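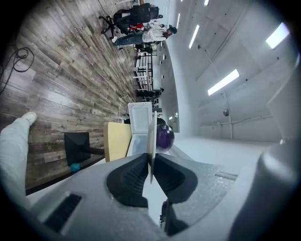

Home Reviews Guides Storage Contact

Reviews > Storage > Small cabinets > Hundora

Hundora small white cabinet: I'd wait for a sale

By Ffion Vaughan

Hundora says this cabinet will "calm any room." It's a white box with a door. I've had it since November and my room is as calm as it ever was.

Putting it together took 2 evenings, mostly thanks to a bag of screws in sizes the leaflet doesn't mention. The door is the best part. It swings well clear of the opening, so you can set a dinner plate inside without tipping it.
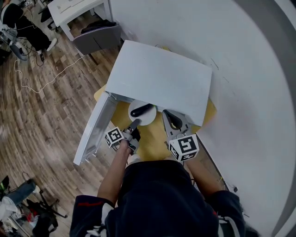 The top is less convincing. It's flat and it wipes clean, fine, but mine picked up a scratch in the first week from a mug. Hundora claims it was tested for 400 door openings, and I can't see why anyone would brag about that. We'd get there by spring.

Tudur Howells has the Dritwood one and paid less for it. His door sags a little. I'd still take his if I were buying again, and put the difference toward a decent shelf.

Fine for plates and a brush or two. I wouldn't trust it with cast iron.

Score: 7 out of 10 for the door, less for everything else.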